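Sprechzettel, Abendvortrag im Gemeindesaal Hornton
Thema: Ordnung im Keller, oder: Vom Aufheben und vom Weggeben
Beginn 19:30, Wasser steht am Pult, Mikrofon vorher testen

Begrüßung. Ruhig anfangen, die Leute suchen noch ihre Jacken und ihre Brillen. Mich kurz vorstellen und dann gleich zu Tante Gilbert und ihrer Knopfschachtel (Gilbert war der Nachname, wir haben sie trotzdem alle so genannt). In die Schachtel kam alles hinein, was klein war und irgendwann noch einmal gebraucht werden konnte, also Knöpfe natürlich, aber auch Haken, Ösen, Stifte, Schrauben, der Schlüssel zu einem Koffer, den schon meine Großmutter nicht mehr besessen hat. Fragen, wer zu Hause auch so eine Schachtel hat. Hände heben lassen, Zeit lassen, es wird gelacht werden.

Folien 1 und 2, Kleinteile:
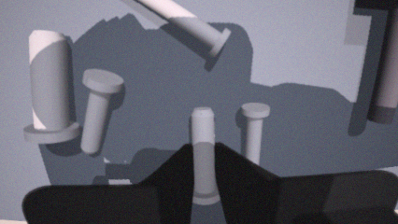

Helle Stifte mit Bund, auf beiden Folien.

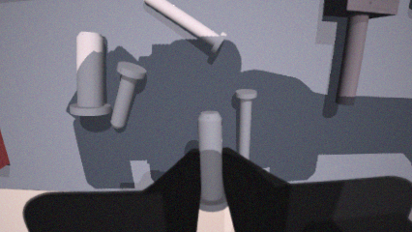 Lucienne Gautier wendet an dieser Stelle gern ein, dass man Kleinteile überhaupt nie wegwerfen dürfe, denn der Tag, an dem man das eine Teil brauche, komme immer, und er komme am liebsten an einem Feiertag, wenn kein Laden offen habe. Sie habe in ihrem Leben mehr Ärger mit Dingen gehabt, die sie weggegeben habe, als mit denen, die noch im Keller lägen. Und ein voller Keller sei ihr lieber als ein leerer, in dem man das Echo höre.

Das ruhig so stehen lassen, Lucienne sitzt heute vermutlich in der zweiten Reihe und freut sich. Ich gebe ihr ja auch zur Hälfte recht! Dann meine Antwort: Aufheben ist schön und gut, aber man muss das Aufgehobene auch finden. Was ich nicht finde, kaufe ich neu, und dann habe ich es zweimal und finde es beim nächsten Mal wieder nicht. (Geschichte mit den drei Rohrzangen, nur wenn die Stimmung gut ist. Mein Mann ist heute im Saal, also freundlich erzählen.)

Teil eins: Der eigene Keller

Vor dem Umzug nach Brulwood habe ich unseren Keller Regal für Regal aufgeschrieben, mit Bleistift, in ein Schulheft. Es waren 258 Einträge, und da sind die Weckgläser als ein einziger Eintrag gerechnet. Das Heft hochhalten. Es riecht immer noch nach Keller, wer mag, darf nachher dran schnuppern.

Geschrieben habe ich im Dezember, abends, in der dicken Strickjacke, jeweils eine Stunde und dann Schluss. Den Leuten ans Herz legen, dass es bei der Stunde bleibt. Wer einen ganzen Samstag, nein, besser allgemein: wer einen ganzen Tag im Keller steht, der sitzt spätestens am Nachmittag auf einer umgedrehten Kiste und liest alte Briefe. Das ist mir auch passiert, und es war ein sehr schöner Nachmittag, nur aufgeräumt war hinterher gar nichts.

Dann die Frage, die mir am häufigsten gestellt wird: Womit fängt man an? Ich sage immer, mit dem Regal, das am nächsten bei der Treppe steht. Man kommt jeden Tag daran vorbei, und wenn es ordentlich ist, merkt man das jeden Tag. Die hintere Ecke mit dem Kinderwagen und der Skiausrüstung kann warten, die wartet ja schon seit Jahren und hat sich bisher nicht beschwert.

Kurze Pause, trinken.

Teil zwei: Schachteln, Gläser, Schubladen

Über Behälter könnte ich den ganzen Abend reden, also auf die Uhr schauen! Höchstens 20 Minuten bis zum Ende dieses Teils.

Durchsichtige Gläser sind mir das Liebste, mit Schraubdeckel, vom Gurkenglas bis zum ganz kleinen für Meerrettich. Blechdosen sehen hübscher aus, das gebe ich zu, aber man muss jede aufmachen, und in der letzten ist dann doch wieder Lebkuchengewürz. Wer an seinen Dosen hängt, der soll sie behalten und ein Stück vom Inhalt außen aufkleben. Einen Knopf auf die Knopfdose, einen Dübel auf die Dübeldose. Versteht auch das Enkelkind, das noch nicht lesen kann.

Den Apothekerschrank von Bronik erwähnen, den ich auf dem Flohmarkt gefunden habe. 35 Schubladen, und bei fast 11 davon klemmt etwas, je nach Wetter. Ich habe ihn trotzdem keinen Tag bereut. In die klemmenden Schubladen kommen die Sachen, die man selten braucht, Christbaumhalter, Gardinenröllchen, Fahrradflickzeug (das Flickzeug inzwischen nicht mehr, aus gegebenem Anlass).

Beschriften: Malerkreppband und ein weicher Bleistift. Die schönen gedruckten Schildchen habe ich auch einmal gehabt, mit Rähmchen, und mich dann nie getraut, etwas umzuräumen, obwohl in der Schublade mit der Aufschrift Siegellack längst die Batterien lagen.

Teil drei: Das Weggeben

Hier langsamer sprechen. Für manche im Saal ist das kein leichtes Thema, gerade wenn es um den Haushalt der Eltern geht. Von Vaters Werkbank erzählen, die zwei Jahre lang unter einem Laken stand und um die wir alle herumgegangen sind. Am Ende hat sie ein junger Mann aus Brulwood abgeholt, der Geigen repariert, und er hat uns später geschrieben, dass in der hintersten Lade noch ein Einkaufszettel lag. Brot, Leim, Zwiebeln. Den Zettel hat er mitgeschickt, der liegt jetzt in meinem Heft.

Wenn jemand fragt, ob man Gespräche darüber mit den Kindern führen soll: ja, gern, aber bitte beim Kaffee und ohne Listen. Die Kinder wollen meistens etwas ganz anderes, als man denkt. Bei uns wollte niemand das gute Service, aber um das Nudelsieb wurde beinahe gelost.

Fragerunde. Den Nebentisch mit den Gläsern zeigen, leere Gläser dürfen mitgenommen werden, die Deckel liegen im Korb darunter. Das Heft kann herumgehen, bitte an der Tür wieder bei mir abgeben. Um 21:00 muss der Saal frei sein, Stühle bleiben stehen.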